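Courses > Workplace Organization > Unit 2 > Drawers

Unit 2: The Drawer Everything Ends Up In

Welcome back, everyone! We finished last time with Liliana Pace's lovely question about why a drawer that was tidy in October is a muddle by spring, and I'd like to start there (bring your Tevcombe worksheet, the one with 18 lines).

Mixed drawers grow slowly. A cable goes in, then a screwdriver, and before long you're digging with both hands.
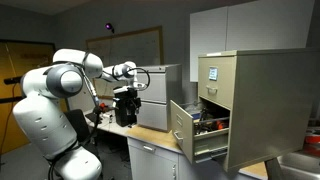 Fig. 2. Beige filing cabinet, second drawer open, tools and cables together.

Look at the cables first. Coil each one, tie it, and give cables a drawer of their own, even a small one. Handled tools can then lie side by side, all facing the same way. Write the label last, please, once you know what's staying!

For next time: empty one drawer at home and sort it on a towel.

Previous | Contents | Next

Related handouts
Perrin Labeling Basics
Shelves and Bins
Reading: B. Mujić, pages 18 to 26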